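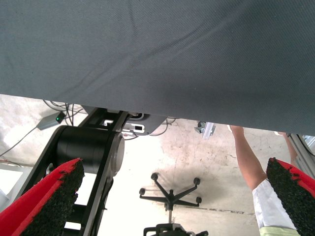
Does the cover have to be washed before it goes on, Mwangi Mabula wanted to know, or can you pull it straight out of the bag and get on with your evening? And would washing it make the corners too tight?

Good question, and it's the one I get most about the Bindia slipcover kit, so I've moved it up to the front of this section. Short answer: wash it first. The cloth is a cotton twill and it does shrink a little the first time. I cut the pattern with that in mind, so a cover that's never been washed will look baggy across the seat and you'll think you got the wrong size. Mwangi, your corners will be snug. They're meant to be!

## 4. Washing and fitting the cover

Read the whole section through once before you start. I know, I know. But step 6 in the fitting part has to happen before step 7, and if you find that out with the arms already on you'll be peeling the whole thing back off like a wet sock.

### 4.1 What should be on the floor in front of you

- The main cover (one piece, zipper along the back)
- Seat cushion covers, each with its own zipper
- 9 foam tuck rods, packed in a paper sleeve
- The drawcord, already threaded through the bottom hem
- A small card of spare snaps

The kit fits sofas up to 90 inches from the outside of one arm to the outside of the other. If yours is wider, please stop and write to me before you wash anything. I can swap an unwashed cover. Once it's been through the machine it's yours, sorry.

**Note:** If you bought the older kit, the one sold under the Nair name, the rods are cardboard tubes and there are fewer of them. Everything else goes the same way. Just don't let the tubes sit anywhere damp.

### 4.2 First wash

1. Close every zipper, all the way. An open zipper will chew on the twill for the whole cycle.
2. Tie the two ends of the drawcord together in a loose bow. If an end slips back into the hem you'll have to fish it around with a safety pin, and I've spent a very long Thursday doing that.
3. Turn the main cover inside out.
4. Wash the main cover alone, cold, on the gentle cycle. The cushion covers go in as a second load. It's tempting to do it all at once, but a full drum leaves hard creases that are a pain to get out later.
5. Use half your usual detergent. I use Cendex liquid because it's what the store near me carries, and any plain liquid is fine. Skip the softener. It leaves a film on the cloth, and then the cover slides around on the sofa instead of gripping it.
6. Tumble on low and take everything out while it's still slightly damp. You want it damp for fitting, so don't start this at ten at night like I did.

**Caution:** No bleach, and no "oxygen" powders either on the darker colors. They take the color out in patches and there's no fixing it.

**Caution:** The foam rods do not go in the washer or the dryer. One of mine did. It came out as a lot of small rods.

If you hang the cover to dry, put it over two lines, spread apart, so the weight doesn't all pull on one place. A single line gives you a ridge right across the back that stays for weeks. I used to hang mine on the frame of our old Danetent in the yard, with the canvas off, and it worked beautifully until the wind got up.

### 4.3 Getting the sofa ready

Pull the sofa away from the wall so you can walk all the way around it. Take off the seat cushions and vacuum down the sides and the back (you'll find pens, you'll find a fork). Then feel along the underside for loose staples. Push them flat or pull them out with pliers.

If the sofa is leather or something else slippery, lay an old cotton blanket over the seat deck before the cover goes on. A thin one. A thick quilt makes the whole thing lumpy, and you'll run out of cloth at the arms.

**Note:** Wobbly legs get worse when you're tugging on a cover. Tighten them now.

### 4.4 Fitting the main cover

1. Turn the cover right side out and find the label. It's sewn in at the middle of the back hem. Everything starts from there.
2. Open the back zipper and lay the cover over the sofa with the label hanging down behind, dead center. I stick a bit of masking tape on the back of the sofa to mark the middle.
3. Match the two top corner seams to the top corners of the sofa back. Pull down gently at both sides. Don't worry about the front yet, it'll look awful.
4. Work the cloth over the arms. Start with whichever arm is harder to reach, while you still have some patience. The curved seam should sit on the outer edge of the arm and run down the front.
5. Push the extra cloth into the gap between the seat and the back with the flat of your hand. Go from the middle out to the sides.
6. Put the tuck rods in. The long gap along the back takes most of them, end to end, and whatever is left goes down beside the arms. Press each rod until you can't feel it with your fingertips.
7. Close the back zipper. If it fights you, let go and go back to step 3, because one of the corners has crept. Never force it.
8. Smooth the seat deck with your forearm, from the back to the front. Small wrinkles are fine at this stage and most of them relax as the cloth finishes drying.
9. Untie the bow in the drawcord, snug it up, tie it again and tuck the ends under the sofa. Snug is plenty. If you haul on it the hem puckers, and you'll see every pucker from the doorway.

Now the cushions. Squash each one in half like a taco, slide it into its cover, let it open up, and then chase the corners in with your fingers. Zippers face the back. Leave the cushions off the sofa until the deck is dry to the touch.

### 4.5 Creases and lint

Long diagonal creases on the seat or the arms nearly always mean the cover is twisted. Ironing won't help much if that's the trouble. Lift the cloth, look at which way the crease points, and ease the cover back at the loose end. Then re-tuck the nearest rod.

For the creases that come from folding, use a steamer, or an iron on the cotton setting with a damp dish towel between the iron and the cloth. Keep the iron moving. Twill goes shiny if you park on it, and on the dark colors the shine shows.

Lint is a fact of life with the darker cloth, especially after the first wash. A barely damp rubber glove picks it up better than any roller I've bought. Stroke in one direction, rinse the glove, go again.

### 4.6 If you need to patch or extend it

I sell the same cloth by the yard, 54 inches wide, and you can have a piece with or without the hem finished. Wash the new piece before you cut it! Otherwise it'll shrink after it's sewn in and pull everything around it out of line. Line up the diagonal of the weave with the diagonal on the cover, or the patch will look like a different color once the lamp is on.

Use polyester thread and a size 16 needle. If your machine skips stitches where the seams cross, slow down and turn the wheel by hand over the thick part.

Spare rods, snaps and drawcord are all on the order sheet in section 7. Tell me which color your cover is even if you're only ordering snaps, as they come in two finishes and I'll send the one that matches.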